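Diary of a Part-Time Bass Player
Filed under: Music, Money, Everyday

Posted by the bass player – January

We use cookies to remember your settings and count visits. By staying on this site you agree to this.

Monday. Up at six to get the royalty paperwork done before work, and I still didn't finish it.

The statement from Ahuja came in over the weekend. They have handled distribution for both our records since we left the old label, and I have no real complaint about them except that their statements are hard to read. The new one is 36 pages long. Most of it is lines worth less than a cent. The total for the quarter, for the whole band, was $110. Split four ways after the mixing share comes out, that buys each of us a set of strings and maybe lunch.

I wasn't upset. It was more than last quarter. What bothered me was that two songs from the second record weren't listed at all. They are the two we wrote with the keyboard player from Nurkden, and I suspect the split was never entered on their side after Nurkden broke up. I know the songs get played because people ask for them at shows. I wrote to Ahuja at 7 a.m. and got the automatic reply, which says 14 business days.

Went through the old emails at lunch to find the split sheet. We did sign one. It's a phone picture of a piece of paper with a coffee ring on it, and the percentages add up to a hundred, so I'm hopeful. I sent that along too.

Work was slow in the afternoon. Home by five. Had soup and the last of the bread, then sat down in the living room with the laptop to go through the rest.

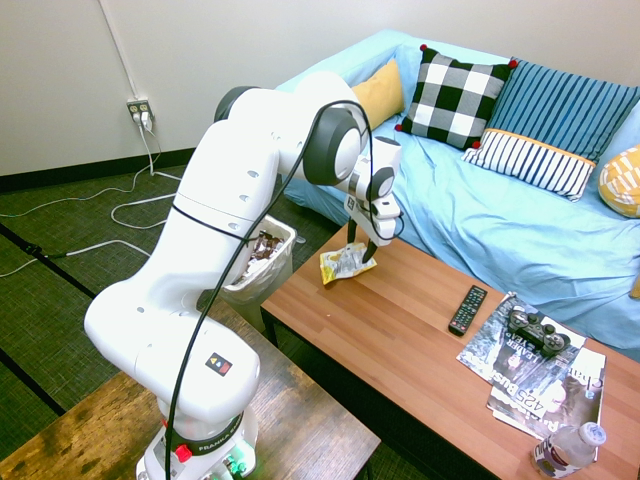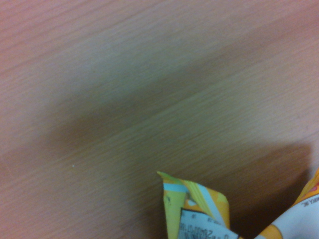
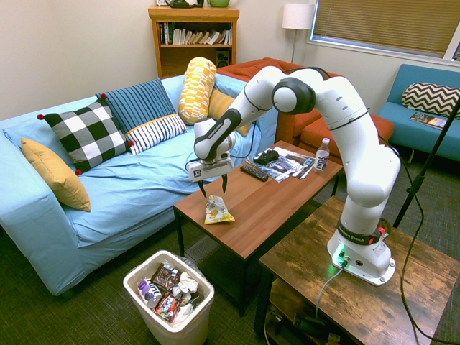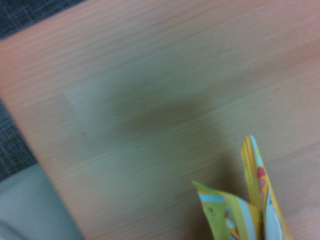
Coffee table, living room.

The other thing on my mind is the Derkcombe show. The room there has changed its deal. It used to be a flat fee plus food. Now it's a share of the door after costs, and they also want a cut of merch, which is new. The drummer thinks we should say no on principle. The singer thinks we should say yes and raise the price of the shirts. I'm somewhere in the middle. Derkcombe has always been good to us and the sound there is the best we get anywhere, but I don't see why a venue should get a piece of a shirt we paid to print and carried up the stairs ourselves.

I did the math on the back of the statement. If we sell the way we did last time, the cut costs us less than the gas to get there. If we have a good night it costs more, so in a way we'd be paying extra for doing well. I wrote back and asked whether they would drop the merch part if we sold our own and didn't use their table or their person. I tried to keep it friendly. I took out one sentence before sending and I think that was the right call.

Clorbridge is simpler. Same fee as before, same early load-in, same parking problem. They want us to play 6 songs and no more because there are three other bands and a curfew. That's fine with me. We have been playing too long anyway. The trouble is choosing. I'd drop the slow one from the first record, but the singer won't hear of it, and she has a point that it's the only place in the set where anyone can hear the words.

Practice tonight was short. The guitar amp was humming again and we spent the first part of it moving plugs from one outlet to another. It stopped when we turned off the dimmer in the hallway, so now we play with the hallway dark. Ran the Clorbridge set twice. The new song is still too fast. I keep rushing into the second chorus and the drummer follows me – or he says I follow him. We recorded it on a phone, and from the recording it's me.

Checked email again when I got in. Nothing from Derkcombe. One message from the union group chat about a letter on streaming rates, asking bands to add their names. I read it through and it seemed reasonable, so I put us down, then remembered I should have asked the others first. Texted them. Two said yes right away. The drummer is asleep or annoyed.

To do tomorrow: call the printer about shirts, find the adapter for the tuner, and scan the split sheet properly so it isn't just the one with the coffee ring. Bed now, it's past eleven.

Tags: royalties, gigs, practice, merch

Get new entries by email. Enter your address to subscribe. You can unsubscribe at any time.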